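Treloar Extends Low-Odor Wallcovering Paste to Trade Customers in Endcombe

November 1, 2021 – By Mwajuma Koech

Filed under: Building Products > Wall Finishes > Trade News

Treloar today announced trade availability of Ultero, a ready-mixed paste for paper and nonwoven wallcoverings.

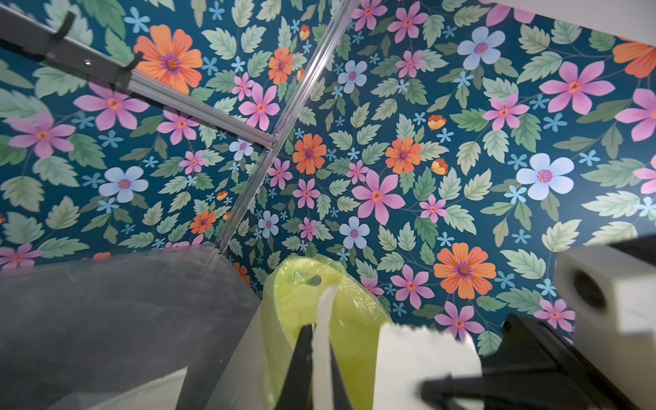
Product Details

Ultero is a starch-based paste supplied at working strength. It needs no dilution and can be applied by roller, brush or pasting machine. Open time on a primed wall is 30 minutes at normal room temperature, which allows a full-height drop to be hung, lifted and reset without a second coat. The paste dries clear.

The product replaces Treloar's earlier powdered mix, which will be withdrawn in December. Existing stock of the powder may still be used, but the two products should not be blended. Surplus paste should be wiped from the face of the paper with a damp sponge before it skins over.

Surface Preparation

Bare plaster must be sealed with a thinned coat and left overnight. Previously painted walls should be washed, rinsed and lightly sanded. Gloss finishes need a separate primer – Ultero will not grip a sealed, shiny surface by itself. At inside corners, Treloar advises cutting the drop so that a narrow margin turns onto the next wall, then hanging the offcut to a fresh plumb line. Large repeats should be dry-matched on the table first.

Trials

The paste was tested over two heating seasons at Drenwood, a residential building of 200 apartments. Installers hung 1,532 drops and logged seam lift, staining and shrinkage on each.

"Seams were our main concern, mostly in rooms above the boiler plant," said Arlindo Magalhães, technical manager at Treloar. "The results there were in line with the rest of the building."

Full test sheets are available on request from the Endcombe trade counter. Ultero is sold in tubs only. Questions on heavy vinyls, which are outside the current specification, should be sent to Mwanahawa Shirima in product support.

Comments

Cameron Tuhiwai
Does the open time hold on lining paper? The powder used to grab too fast for me on long walls.

Adhiambo Mussa
Please keep the powder. Tubs are heavy and I work on upper floors with no elevator.

Mwanahawa Shirima
Cameron – lining paper shortens it a little. Size the paper first and leave it to dry fully.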